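June 18, 2018
By Ida Wunderlich

I've now read three books on gratitude, and all three want me to keep a journal. The last one, picked up at the shop in Brillport, promises a new outlook in 31 days. I made it to day nine. By then I was thanking the universe for toast.
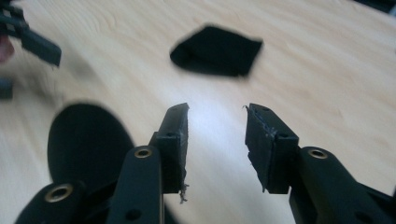
What bothers me is the bookkeeping. If I have to list my blessings every night to feel them, am I grateful, or am I just doing homework? My grandmother never wrote down a thankful word in her life, and she sent soup to half the street.

I also don't trust how often the advice lands on people who have good reason to complain. Underpaid? Try being thankful for the job.
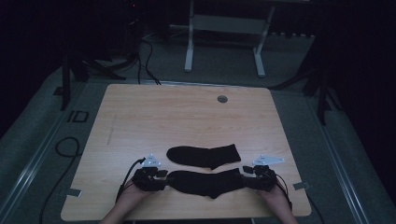

Theda Hellwig wrote to me that I'm being unfair, that the list got her through a bad winter and she never once mistook it for a raise. Fair enough. I still think she'd have gotten through without it.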